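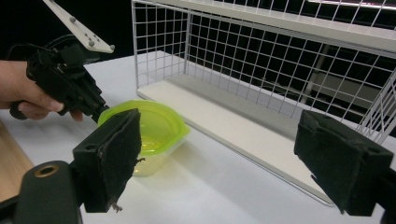 Snap-lid containers: lid lifts on one side after closing, and how to store them on a two-tier wire rack

Posted in: Kitchen Storage > Plastic and Glass Containers

Drarkatus
I have a small set of food containers with lime green lids and translucent bodies. The lids have a squared outer rim and a small tab on one side. When I press the lid down, part of the rim stays raised. If I push that part, it seats, and then the opposite side comes up. This happens on two of the containers and not on the others. All of them go through the dishwasher on the top rack, normal cycle, heated dry on.

Second item. I keep them on a white wire organizer with two tiers and a low railing along the back and sides. The upper shelf is flat. I have been storing the containers with the lids on, and by the end of the week the space is gone. Clearance between the tiers on mine is 16 cm.

What I want to know:

Is a lid that rocks like this finished, or can it be flattened?
Should containers be stored closed or open on a rack of this type?
Does a shallow bowl in the same plastic go on top or underneath?

I have already checked for food in the groove. There was none that I could find.

Skorkness
Throw them out and buy glass. I had the same thing with a set I used for two years and no amount of pressing fixed it. Glass bodies don't warp. The lids are still plastic, so you may end up back here anyway.

Plada
Taking the lid first.

A rim that seats on one side and lifts on the other is usually out of plane. Put the lid rim-down on a flat counter and press each corner in turn. If it rocks, the lid is warped. If it sits flat, the lid is fine and you should check the body the same way, upside down. People replace the lid when the tub is the part that moved. Swapping lids between a good container and a bad one will also tell you which half is at fault.

Look in the groove again with a flashlight. A film of dried grease will hold a rim up and is hard to see in a pale plastic. Run a wooden toothpick around the full length of it, including under the tab.

If the lid is warped, this has worked for me on soft lids:

Fill a basin with hot tap water, 50 C. Do not use boiling water.
Leave the lid in for five minutes.
Put it on the container while still warm. Start at the side opposite the tab and work around both ways, finishing at the tab.
Set a flat board on top, with a full can or a jar of water on the board.
Leave it overnight.

Rigid lids do not respond to this and may crack at the corners. Turn off heated dry from now on, or wash the lids by hand.
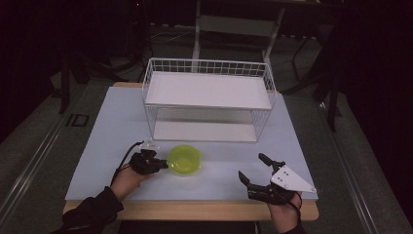

For the rack, store the containers open. Nest the bodies on the lower shelf, largest on the outside, and keep the stack short enough to lift out without tilting it. The lids go on the upper shelf, on edge, leaning against the back railing. Stacked flat they take up more of the shelf, and the bottom one carries the weight of the rest. If they slide forward, put a strip of shelf liner under them.

A shallow bowl goes on top. It is the item you will reach for most, and it should not go inside the nested tubs unless it drops in freely. A round bowl wedged into a square tub pushes the walls outward, and then you have the lid problem again.

Leave open space in front of the rack. You need room to put a container down and fit the lid with both hands. If the rack is at the front edge of the counter, you end up closing lids in midair with one side unsupported, and the rim goes on crooked.

Drarkatus
Did the counter test. One lid rocks. The other one sits flat and the tub under it is the part that rocks, so that container is now holding clothespins. The warped lid is in the basin. Bodies are nested on the lower shelf and the lids are standing on the upper one. There is a free strip at the right end wide enough for the colander.

Carrasco
One addition to the water method. Check what is marked on the underside of the lid before heating it. Mine has a 2 in the triangle and softened without trouble. An older one had no mark at all and came out worse than it went in. Also let the board come back to room temperature with the lid under it. I took mine off after an hour the first time and the rim lifted again by dinner.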